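Robotics > Manipulation Software > Course Notes > Session 7

May 15, 2025
By Nazmiye Ertürk

Session 7: Grasping thin things, and what the wrist view does to your frames

Welcome back. We finally get to put perception and planning in the same loop, which is my favourite part of the whole course. Have the Brinditz code open beside you while you read, because I'll refer to modules by name.

Head view first, wrist view second:

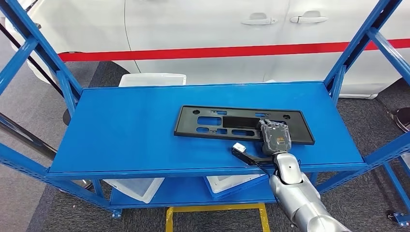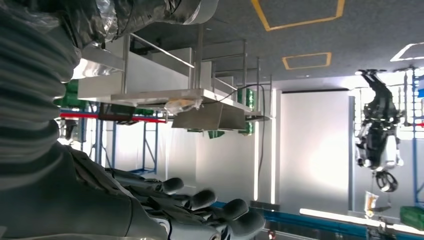
Let's start with frames. Every camera has its own idea of which way is up, and your code should never care. A head camera stays fairly level while the robot works. A wrist camera goes wherever the wrist goes, and its picture can be rotated by any amount, including completely upside down. Some of you will be tempted to flip the wrist picture by 180 degrees before feeding it to the detector. Please don't hard-code that! It works beautifully until the wrist rolls, and then your points land on the wrong side of the room.

Do this instead:

1. Stamp every picture with its capture time.
2. Look up the arm's joint angles at that same time (not the latest ones).
3. Run forward kinematics to get the wrist pose in the base frame.
4. Multiply by the fixed wrist-to-camera transform from calibration.
5. Only then turn pixels into rays.

If you do want an upright picture for the detector, work out the roll from the pose in step 4, rotate by that much, and undo it on the pixel coordinates before step 5. Vasiliu does this in its view module and it's only a few lines long. Read it, it's lovely code.

Step 2 catches everyone. Say the wrist is turning at 90 degrees per second and your joint reading is a tenth of a second old. You're already nine degrees out, and at half a metre from the camera that's nearly eight centimetres. No grasp planner will rescue you from that.

Now the object. A licence plate frame is a wonderful teaching part. It's thin, it's dark, and it's full of holes. Depth readings on glossy dark plastic tend to be patchy, and through every opening you get the shelf. If you cluster points by height above the surface, one part can fall apart into a pile of small ones, and the planner will cheerfully propose picking up a corner.

What works better:

Fit the support plane first. The shelf is big and flat, so take it from a wide view and keep it. Refit only when the base moves.

Segment in colour, then fill the holes in the mask. You want the outline for pose and the unfilled mask for grasp points. Keep both! In last March's labs more than one group threw away the unfilled mask and then planned fingertips straight into an opening.

Get yaw from the long edges. Fit lines to the two long sides and average their direction. A bounding box pulled from a ragged mask can jump between frames, while the line fit stays calm.

Check the flip. A long part at a slant looks nearly the same turned end for end. Use the openings to break the tie: match the pattern both ways round and keep the better score. If the two scores are close, say so in the output and ask for a second view. An honest "don't know" is a perfectly good return value.

For planning, remember how little height you have. The fingers need to get down to a part that is hardly taller than the surface it's resting on, so most of your approach is really about the plane. Tustano lets you set a clearance per link. Give the fingertips a small one and the palm and forearm a generous one, and add the shelf as a proper collision object with its raised rim. People leave out the rim constantly. Uprights and braces count too, as the elbow can swing wide when the wrist is reaching low.

I ran 324 simulated approaches at Irnurside with the rim left out of the model, and 19 of them clipped it. Put it back in and the planner simply picked different wrist angles. I still find that exciting, and I've been doing this a while.

Finally, blend the two views. Use the head view to choose the part and the rough pose, move to a pre-grasp, then correct from the wrist view in small steps. Limit each correction. If the wrist estimate disagrees with the head estimate by more than the length of a finger, stop and log both.

For the lab: write the time-matched lookup in steps 1 to 3, then test it on the recorded joint log with a deliberate delay added. Plot the error against wrist speed. Bring the plot, even if it looks wrong. Especially if it looks wrong!

Reading before Session 8: the Tustano notes on link clearance, and the calibration chapter up to the part on hand-eye solving.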